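About Fillau

Fillau looks after small robot cells. We set them up, we go back to them, and we repair them when the arms drift or a cable gives out. Salamatu Annan started the company after a few years of being sold robots that were supposed to need no attention. She hasn't met one yet.

Most of our work is on two-arm tabletop cells that handle cloth. If you've read the brochures, you know these are close to folding all the laundry in the country. We have our doubts. A T-shirt is a hard thing to pick up, and a cell that did it well in February can do it badly in July with no change to the software. Usually a base has crept on its rail or a gripper is closing a hair late.

So a service visit from us is slow and dull. Bo-ram Hwang checks the mounting rail first, then both arm bases, then the run of every cable from base to wrist. Uthai Kamolrat does the grippers. We put a plain shirt flat on the work surface and bring both arms in over it at low speed, watching where each one stops. 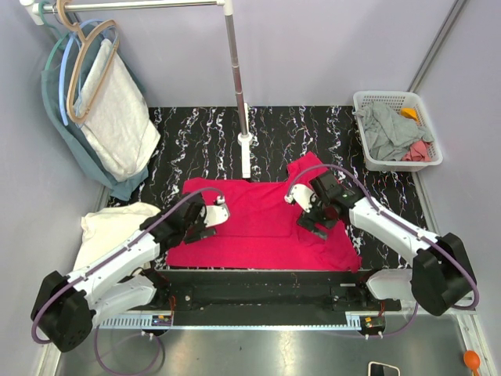
We repeat that pass 50 times before we sign anything. A vendor once told us three was plenty. We also log every stop position, and the customer keeps the log, including the ugly parts. Cell 164, our longest contract, has a log that runs to 3,000 entries and would embarrass anyone who promised a hands-off machine.

Cables are the part we argue about most. Loops over the wrist need slack, but too much slack catches on things. Mal-soon Joo replaces ours every 200 running hours whether they look worn or not. Cillian Mac Carthaigh thinks this is wasteful and has been asked to prove it.

We don't sell arms and we take no commission from people who do. If your cell would be better off switched off and replaced by a folding table, we'll say so and bill you for the visit.

Service requests go through the front desk at the Romodley shop. Please have your last log ready.

Page last updated July 26, 2020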